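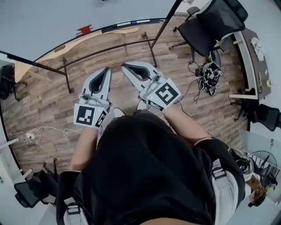 About Us > Our Rooms and Furniture

Where we work

Brollness fits out and looks after small offices and study rooms. Comfort Agbeko started the company with one van and a rented unit in Wekulwood, and she still runs it. We now look after 83 rooms, most of them close enough to reach before 9 a.m.

Our own office is laid out the way we lay out a customer's. The floor is light wood-grain laminate, the walls are pale, and the desk surface is light wood too. Chairs are black, one of them mesh on a five-star base - easy to roll and easy to vacuum around. We keep as much of the floor clear as we can.

What we do

We supply desks and chairs, put them together on site and take away the packaging. Last year we delivered 1,307 pieces and took back 262 for repair. Chairs that can be fixed go to our workshop on Barua Street. Parts we can't use go to Plirkumon for scrap.

Room visits

Customers on a yearly plan get a visit every May. We tighten the desks, check the casters and replace worn arm pads. If a room needs to be rearranged, please tell us before the visit so we can send two people.

The office is open from 8 a.m. to 4:30 p.m. Call first if you want to try a chair.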